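The long way round to Clurkis

She ran the Hourani stationery shop in Clurkis until last October, and she is still, by her own cheerful admission, incapable of walking past a notebook. We sat down over a pot of tea that went cold while she talked about letter writing, which she took up again after a gap of many years.

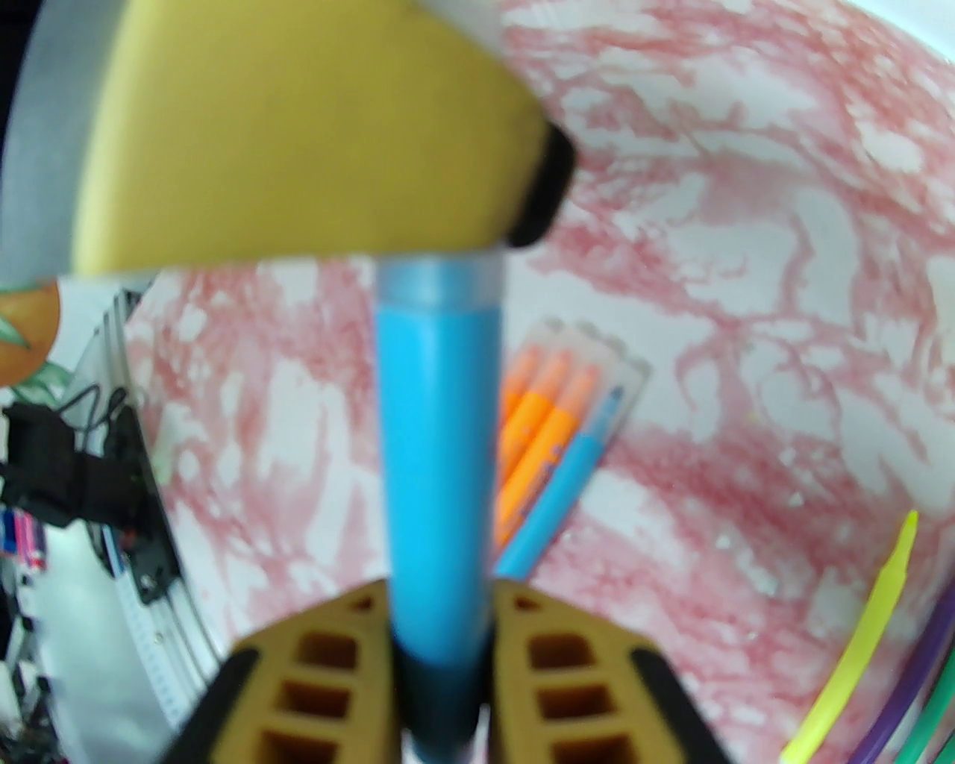
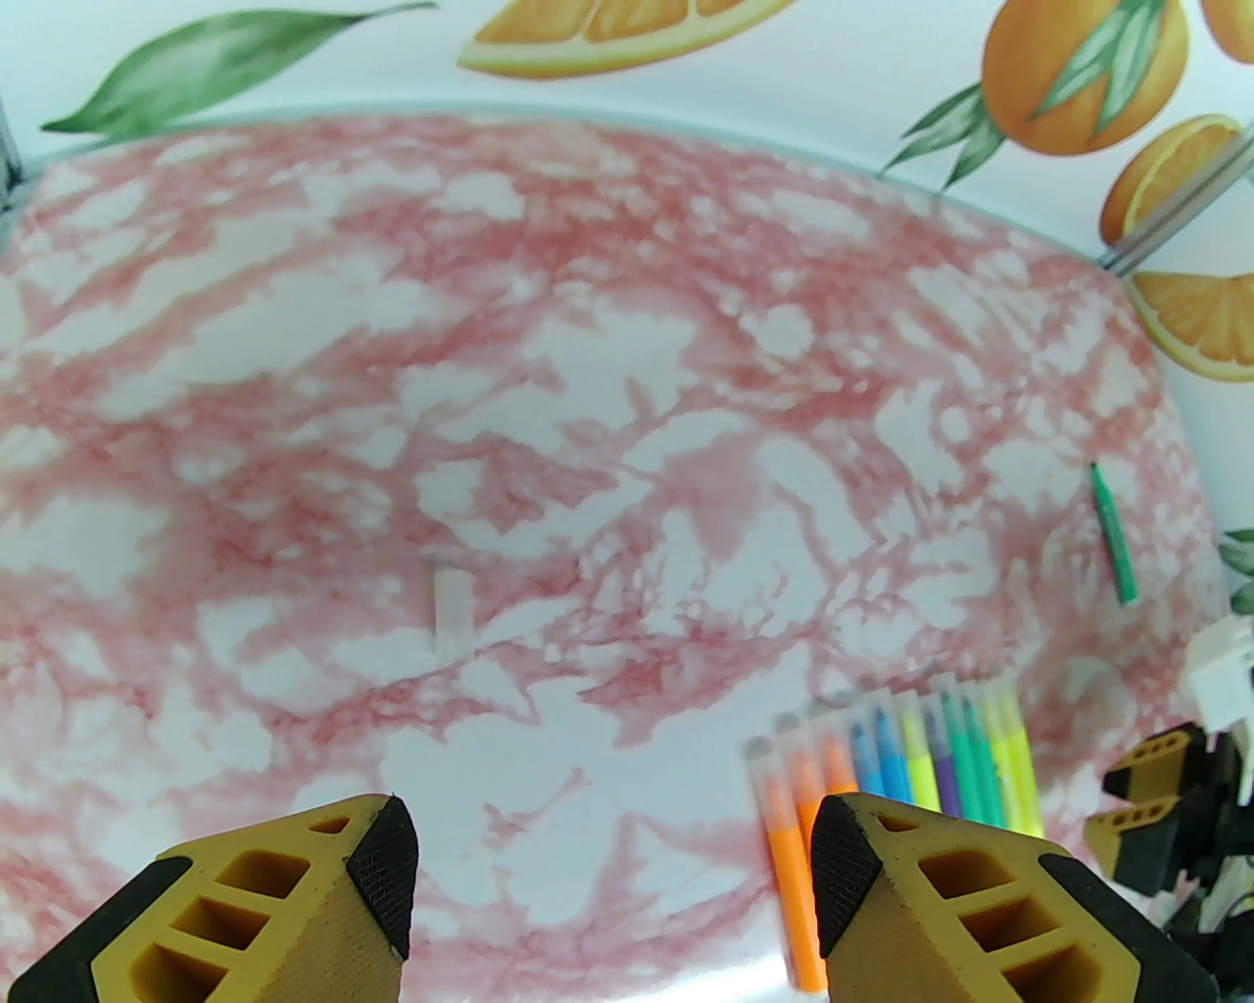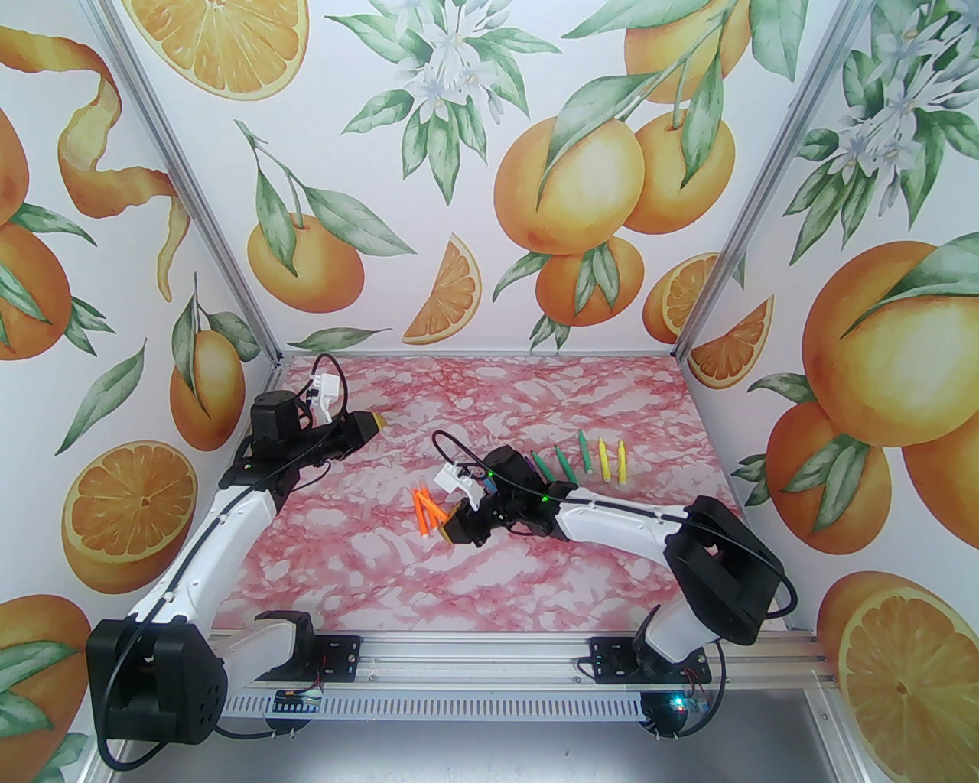 Starting with one page

"I'd forgotten how slow it is, and how much I like that," she says. "You put down that the lemon tree has scale again, and then you're off on something your mother said in the kitchen, and suddenly it's four pages and you need another stamp!"

Her oldest correspondent lives in Prusinico, a friend from a summer spent picking fruit. The other moved to Gramusberg and writes in tiny capitals. A reply can take 3 weeks, sometimes longer, and she has learnt not to fret.

What to say when there's no news

"People tell me their lives are too dull for it. Well, so is mine, love. I write about the neighbour's fence. I write about soup." She does keep a favourite pen, and she reads each letter twice before answering, once for pleasure and once with a pencil.

Does she keep copies? "Goodness, no. Then I'd start correcting them."

The letters she receives live in 2 old biscuit tins under the stairs.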